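August, bench log, small office items

Picked up the calculator job from Villads after lunch. It's the black desktop one with the long display, from the Hedegaard box. Lena wants every item in that box checked before it goes back on the shelf at Tremley, and this was next on the list after the hole punch.

**Keys**

Went through the number keys first, then 00 and the decimal point. All of them register. The 5 needs a firmer push than the 2, and once in a while it enters twice. The memory keys respond, though M- feels mushy. The big green plus is fine. Tyra had a note from last time saying the plus stuck; I pressed it 22 times and it came back up every time, so I've crossed her note out.

**Display**

Wanted a long row of digits up to look for missing segments, so only 2s, 5s and 1s, in no order. It read 522525122155 and every segment in use was dark and complete. Contrast gets worse when the calculator lies flat on the table and the window is behind you. Tilting it helps. Still have to do a row with 8s in it, which would light everything.

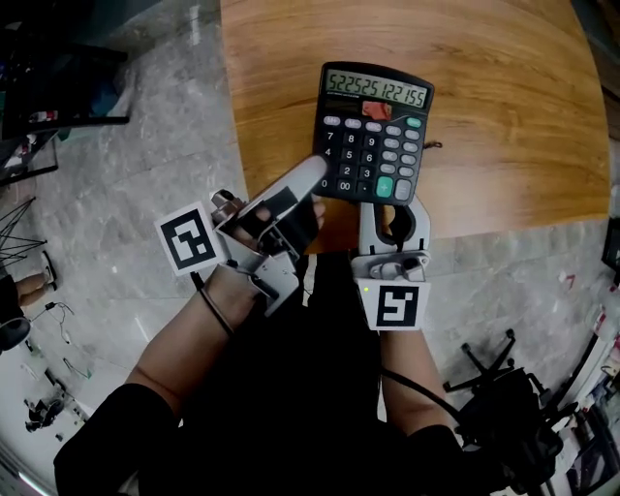
**Cleaning**

- Dry brush between the keys, then a cloth with a little alcohol on the body. Keep it off the display window.
- Pale grey keys show finger marks more than the black ones. Two passes.
- Left the small red patch under the display alone. Védís thinks it's a sticker, I'm not sure. Don't scrape it.

**Left to do**

1. Row of 8s, check all segments.
2. Add 141 three times, clear, repeat. Seung-woo's sheet has the expected totals.
3. Open the back and look under the 5. Need the small screwdriver, which is still over at Clekenbridge.
4. Write a new label. The old one says item 3 and we already have an item 3 (the stapler).

Back in the box for tonight, keys up, with the cloth on top. If anyone takes it out before I've looked at the 5, please write down here whether it doubled for you too, and on which numbers.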